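Section 4: Cleaning, Polishing and Everyday Care

You have put your Drosten top together, it is standing level, and now comes the part we like best! A polished wood top rewards a little attention more than almost any other surface in the house. Five minutes with a folded cloth and the grain comes up warm and deep again, and you will find yourself walking past just to look at it. This section covers the first wipe-down, the weekly routine, and what to do about rings, smears and small scratches. It applies to the Drosten desk and the Drosten dresser alike -- the tops are finished the same way.

4.1 What you need

Two soft cloths, one for cleaning and one for buffing. Microfiber is ideal. Old cotton T-shirts are fine too, as long as you cut off the seams and any printed parts.
A bowl of lukewarm water.
Mild dish soap, a drop or two.
The small bottle of Stisten polish from your accessory bag (you won't need it on the first day, so keep it in a drawer).

If you run out of Stisten, any non-silicone polish made for glossy wood will do the job. Please leave the spray cans with silicone on the shelf. They look terrific for a week and then every fingerprint shows.

4.2 Before the first use

The top leaves our workshop with a fine dust on it from the packing sheets. It wipes off easily, but do it before you set anything down, or the dust will act like very fine sandpaper under the feet of a lamp.

1. Open a curtain or turn on a lamp so that light falls across the top from one side. Dust and smears that are invisible from above jump right out this way.
2. Shake out the cleaning cloth, outdoors if you can.
3. Fold it in half, then in half again, until you have a thick pad about the size of your palm or a little larger. If your cloth has a sewn-in tag, fold so that the tag ends up at an edge, away from the side that touches the wood.
4. Wipe the whole top dry, in long strokes along the grain.
5. Turn the pad to a clean face and go over it once more.

Note: A pad with several layers is so much nicer to work with than a loose cloth. It spreads the pressure of your fingers evenly, and every time one face gets dirty you just refold and carry on with a fresh one.

4.3 The weekly wipe

Clear the top completely. Sliding things from side to side while you clean around them is how most scratches happen, so lift them off and put them on the bed or the floor for a few minutes.

1. Dip one corner of the cloth in the soapy water and wring it out hard. It should feel barely damp.
2. Fold the cloth into a pad with the damp part on the outside.
3. Rest your free hand flat on the top, fingers spread, a comfortable distance from the cloth. This steadies you when you reach toward the wall, and it keeps your sleeve and forearm off the clean surface.
4. Press the pad down with your other hand, fingers straight and spread out over it. Flat fingers are the trick! Fingertips alone leave stripes.
5. Begin at the back edge and work toward yourself, always along the grain.
6. Finish with the dry cloth, using the same strokes, until no damp streaks are left.

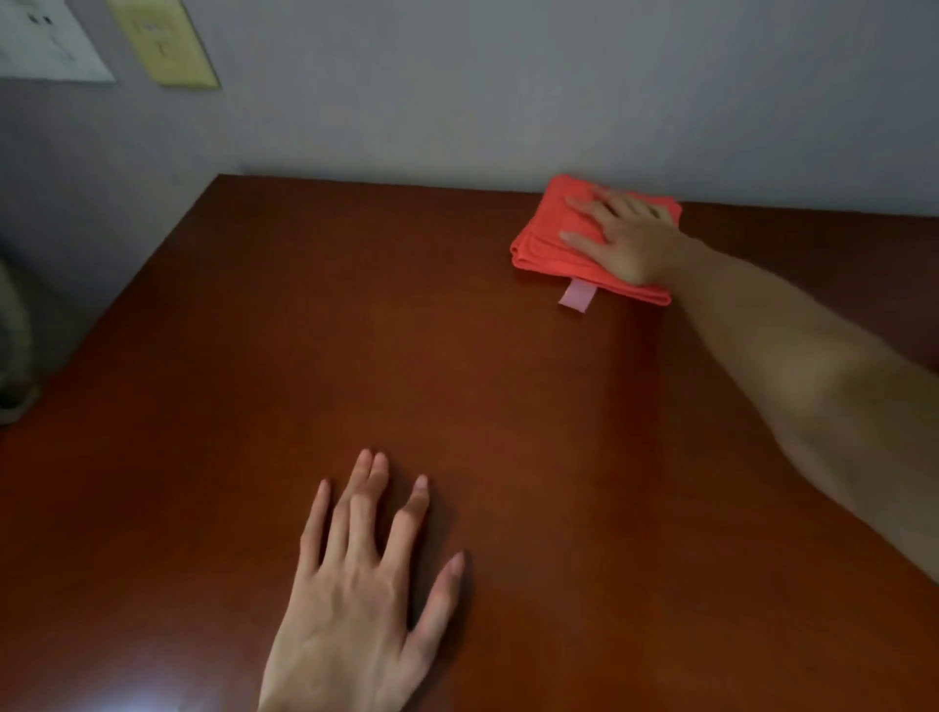 Drosten Owner's Guide -- Page 11

Keep the pressure light and steady. You are lifting dust off a smooth finish, and the finish is doing most of the work for you. If the cloth drags or squeaks, it is too dry on one side or there is old polish on the wood. Rinse the cloth, wring it out and try again.

Caution: Take off rings, bracelets and watches before you start, on both hands. The hand you lean on can scratch the top just as easily as the one holding the cloth.

Caution: If your piece stands against a wall, check the back edge for trapped water when you are done. Run a dry fold of the cloth along the line where the top meets the wall. Water left standing there can lift the finish over time, and you won't notice until you move house.

4.4 Polishing

Polish sparingly. Twice a year is plenty for a dresser, and a desk that gets daily use may want it a bit more often. February is a good time for the first round if your heating runs all winter, when the air has been dry for months and the color starts to look a little flat.

1. Clean the top as in 4.3 and let it dry completely.
2. Shake the Stisten bottle well.
3. Put a small amount on the cloth, never straight on the wood. A spot the size of a coin covers more than you would think.
4. Work it in along the grain, one half of the top at a time, overlapping a little in the middle.
5. Wait until the shine turns slightly hazy.
6. Buff with the second cloth, folded into a fresh pad. Now you can put some elbow into it.

And then stand back and look at it from the side! Reddish and brown tones respond beautifully to this step. The middle of a top may well look lighter than the corners depending on how the light falls, so walk around the piece before you decide that you have missed a spot.

Note: Leave the top bare overnight after polishing. Books and paper put down too soon can stick, and they leave a dull patch that has to be buffed out again.

4.5 Rings, smears and scratches

White rings from cups: These sit in the finish and usually go away with patience. Lay a dry, folded cotton cloth over the ring and rub in small circles with your palm until the wood feels slightly warm. Stop, look, repeat. If the ring is still there the next day, use a tiny amount of polish the same way.

Greasy smears: Hand cream is the usual culprit on a desk, right where your wrists rest. One extra drop of dish soap in the water will take care of it. Wipe again with plain water afterward, then dry.

Sticky spots from labels or tape: Warm the spot with your hand, roll the residue off with your thumb, and clean what is left with soapy water. No blades and no nail polish remover, please. Remover goes through the finish in seconds.

Fine scratches: Hold a light low over the top. If you can see the scratch but can't feel it with a fingernail, polish alone will hide most of it. If you can feel it, use the Ngubane wax stick in the shade closest to your top. Rub it across the scratch, wait a minute, and buff along the grain.

Deep scratches and dents: Write to us before you try anything. We have talked more than 400 owners through repairs over the years and we are always happy to look at one more. Give us the model, the color name and the length of the mark.

Caution: Do not sand a glossy top, not even with the finest paper. The gloss layer is thin and a sanded patch can't be blended back in at home.

4.6 Looking after your cloths

A clean cloth matters as much as a good polish. Grit hides in the fibers and goes straight back onto the wood the next time.

Wash microfiber warm, on its own or with other microfiber.
Skip the fabric softener. It clogs the fibers and leaves streaks.
Air dry, or tumble on low.
Keep polish cloths and dusting cloths apart. Two different colors make this easy -- a bright one is also much harder to lose in the laundry.
When a cloth feels stiff even after washing, retire it to the garage.

Caution: Spread cloths that have polish on them out flat to dry, outdoors and away from heat, before you wash or store them. Don't leave them balled up in a bin or a drawer.

4.7 Putting things back

Check the underside of everything before it goes back on the top. Lamps, trays, picture stands and monitor feet should all have felt or cork on them. There is a sheet of felt dots in the accessory bag, and Clitora sells bigger ones for heavy items if you need more.

Avoid rubber and soft plastic feet on a glossy finish. They can react with it and leave a mark that looks like a shadow. A piece of cork or a cloth runner underneath solves the problem.

Shift lamps and trays to a slightly different place every few weeks, especially in a sunny room. Wood changes color a little with light during its first year, and moving things lets the whole top change together.

For drawers, handles and runners, continue with Section 5.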